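The Pads Were Overdue and the Log Said Fine

When a grip fails, the first document anyone opens is the maintenance log. At Olledar in March the log was in perfect order. Every gripper had a tick in the column headed "pads," and 83 recordings from the utensil task still had to be thrown out after handles rotated between the fingers during lifts. I think the log was part of the fault.

The mechanism is simple. A foam face holds a smooth handle by friction and by giving a little under load. Lint and dust get between the foam and the part, and the contact gets worse a bit at a time. A person squeezing a hand-held gripper corrects for this without thinking about it. The policy trained on the recordings does not. It learns the opening width and the approach, closes to the width it was shown, and the strainer turns in its grip. 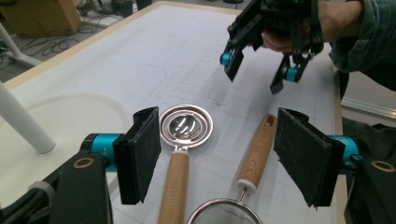

Egg separator and strainer between open fingers. Note the lint and dust on the pad faces.

Orla Mulcahy, who wrote the fault report, listed the cause as "operator technique." I disagree. The operators were compensating for a worn contact surface, and they did it well enough to hide it. A fault that a skilled hand can absorb will not show up in a success rate measured on skilled hands. It shows up later, on the arm, as a dropped utensil.

The inspection rule made this worse. Pads were to be checked every 60 hours of use, by eye, with no stated limit for dirt or wear. A tick meant that the pad was present. The supplier, Trakwood, gives a replacement interval but says nothing about cleaning, and Clesitska copied that omission into its own procedure.

I would replace the tick with a pull test. Close the fingers on a reference handle, hang a fixed weight from it for 12 seconds, and record the slip in millimeters. Anything over 6 and the pad comes off. The test needs no judgment – and it produces a number that can be plotted against the recordings made that day.

The objection from the Montes group is that this costs collection time. It does. So did discarding the recordings, and that time was not in anyone's budget either.

Contact the editor | Copyright Clesitska | Back to top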